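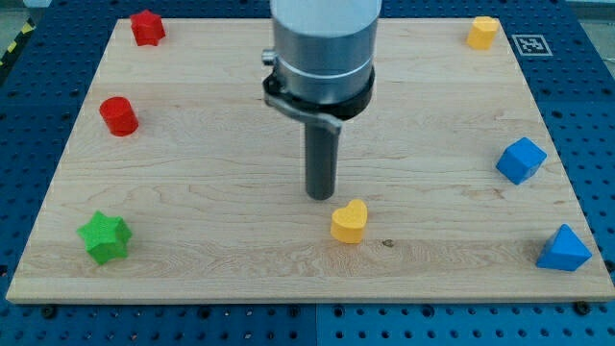
3.2 How people choose a cutting board

I went into this part of the study thinking price would settle most of it, and I was wrong. Faith Kombo and I sat in kitchens in Tramdale and just let people talk while they chopped onions (my eyes have not forgiven me). Of the 200 households on our list, the ones who cooked every day cared most about sound. They wanted a board that didn't clack! One man in Nakgate had owned 7 boards and could describe the noise of each.

Weight came up next. Older cooks liked a heavy board that stays put, while younger ones wanted something they could lift with one hand and tip into the pot — Stella Biwott had warned me about this split in her pilot, and I should have listened sooner.

Figure 2. A light-colored wooden board, rectangular, the shape most of our cooks asked for.

Color hardly mattered, except for beets. I come back to beets in Section 4, where Mwangi Kashindye and I disagree over how to score stains.

Filed under: Food & Home Research

Related articles
Knife habits in shared kitchens
Who washes the big pot?
Notes from the Kioko market survey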